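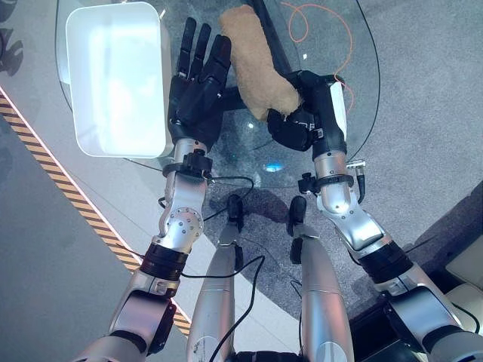 *Head camera view, plush-to-tray task, right hand closed on the object, left hand open beside the tray.*

**Subject:** Re: [manip-methods] Re-grasp triggering on soft objects, glass table condition
**Date:** 26 September 2023

Houshang Khosravi wrote:

> I have read the Tanside draft twice and I am still not clear on three points.
>
> First, you say the re-grasp trigger uses finger joint error only. With a stiff object I can see how that would work. With a plush toy the fingers keep closing as the filling gives way, so the error should drift for as long as the controller pushes. What stops the trigger firing on every grasp?
>
> Second, the glass table. At Orkthorpe we gave up on transparent surfaces in February, as our depth readings came back from the carpet. Did you mask the table, or fit a plane by hand?
>
> Third, table 2 gives success for the whole task and does not separate the pick from the place. Could you post the split?
>
> > We find that a delayed trigger is preferable for compliant objects.
>
> Preferable to what? The sentence has no comparison in it.

Houshang, all,

Taking these in order.

**1. Trigger and drift**

You are right that the error drifts. The draft describes this badly and I will rewrite section 3. The trigger does not look at the size of the error. It looks at the slope over a short window, and it is held off for 200 ms after first contact. During the hold-off the fingers are allowed to close on whatever gives. After that, a soft object which is properly held shows a slow and fairly even slope on all the fingers carrying load. A slipping object shows a fast change on one or two fingers and very little on the others. We compare the largest slope with the median across the hand and fire on the ratio.

The ratio threshold was set once, on a foam block, and not tuned again for the plush. I would not claim that it carries over to other hands. The Etwood group tried the same rule on a three-finger gripper and found the median too unstable to be of use, which makes sense with so few values.

Grasps near the end of a long soft object remain the weak case. The free end swings when the arm starts to move, and the load this puts on the fingers looks much like slip. Limiting the wrist acceleration for the first part of the lift reduced the false triggers but did not remove them. It also makes the lift slower, and anyone comparing cycle times should take that into account.

**2. The glass**

We did not mask it. Depth through the top is as bad as you report: the cloud contains the carpet, the table support and any cable lying on the floor, and almost nothing of the top itself. The height of the surface comes from a touch routine at the start of each session. One fingertip is lowered at three places near the rim until contact, and a plane is put through the three points. Everything below that plane is thrown away before segmentation.

Two warnings:

- The plane has to be taken again if the robot or the table is moved, even slightly. Ten runs had to be dropped because this was not done.
- Points just above the plane are poor where the object touches the glass. We grow the object mask downwards to the plane, so the lower side of the object is assumed and not measured. For a plush this hardly matters. For anything with a hollow underneath it would.

The white tray has a separate problem. Under the overhead lights it saturates in the colour image, and the rim cannot be found reliably from edges. At present the tray position is typed in by hand. I regard this as a gap in the method and it will be listed as such. Srithong have offered a tray detector trained on overexposed images, which I have not yet tested.

**3. The split**

For the plush object on glass, with the delayed trigger on:

| Stage | Attempts | Successes |
|---|---|---|
| Pick | 70 | 61 |
| Place, after a good pick | 61 | 52 |

So the whole task stands at 52 out of 70. Most of the failed places were of one kind: the object was released with one end resting on the rim and then rolled or slid out. The trigger plays no part in that. Release height is fixed in the current code, and a long object held by one end needs a different value from one held in the middle.

The left hand has no role in these figures. It is kept open beside the tray as a start pose for the two-handed condition, and no two-handed runs are included in table 2.

**4. The sentence**

Agreed, it says nothing. It should read: "For compliant objects, the delayed trigger gave fewer false re-grasps than the same trigger without a delay." The condition without a delay was run on the opaque table only, so the comparison does not cover glass. I will say so in the table caption too.

One correction nobody has asked for. The draft gives the control rate of the hand and the logging rate as the same number. They are not the same. The logs are taken at half the control rate, and slopes worked out from them will come out slightly smoother than those the trigger saw online – enough to move a borderline case to the other side of the threshold. If you are replaying our logs, use the recorded trigger flag and do not compute it again.

Logs for the 70 runs are in the usual place on the Tanside server, under `plush_glass`. The ten dropped runs are in a subfolder with a note on each. The plane points are stored per session and not per run, so the loader from the last release will fail on them. A patched loader is in the same folder.

I can hold the draft until the end of next week if anyone else wants to comment on section 3.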